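Small thread on the Gevberg endurance race, because some people asked me how our weekend was. I will try to keep it short.

We are a small team, Clirneck Racing, two drivers and one car. Reinhold Vogler did the start and Walter Pacheco did the finish. I am the one who writes the stint plan and stands on the wall with the radio.

Qualifying was not good for us. We were 16th. Reinhold had traffic on his best lap, in the last sector, and after this the tires were already past the best moment. He was angry for ten minutes and then he ate a big plate of pasta.

The race is 4 hours. Our plan was three stops and to stay out of trouble in the first hour. At Gevberg the first corner is very narrow and every year somebody loses a front splitter there. This year it was two cars, and we passed both of them on the grass side. Free positions.

Reinhold drove a long first stint and saved more fuel than I had in my table. This opened the possibility to stop one lap later than the Lodhi car, which was in front of us all the time. We came out just ahead of it. I think it was the best moment of my day.
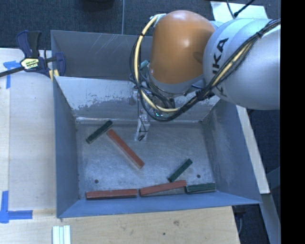 Then the safety car. I must say I did not call this one well. Walter was already past the pit entry when the message came, and I hesitated about the next lap. The Grastico team did not hesitate. They stopped at once and won 45 seconds on us.

Some of you wrote that we should have stopped anyway the lap after. I looked at the numbers again in the evening and I agree with you. I was worried about a queue in the pit lane, but the queue was only two cars.

Walter's last stint was very strong. He had older tires than the cars near him and he still caught the second Lodhi car before the end. The pass was in the downhill left, on the outside, where I always tell him please not to try.

Final result: 9th overall and fourth in class. For a team of our size I am content with it. The podium in class was possible, and I will think about that safety car for a while.

About the car: the brakes were fine until the flag, the gearbox also. We have a vibration at high speed which both drivers felt. We will check the front hubs first.

Next race is in March. Before this we have one test day, if the weather permits, and we want to practice driver changes. Ours are still slow compared to Grastico.

Also this account passed 1000 followers during the race. I saw it only at night. Thank you, and welcome to the new ones.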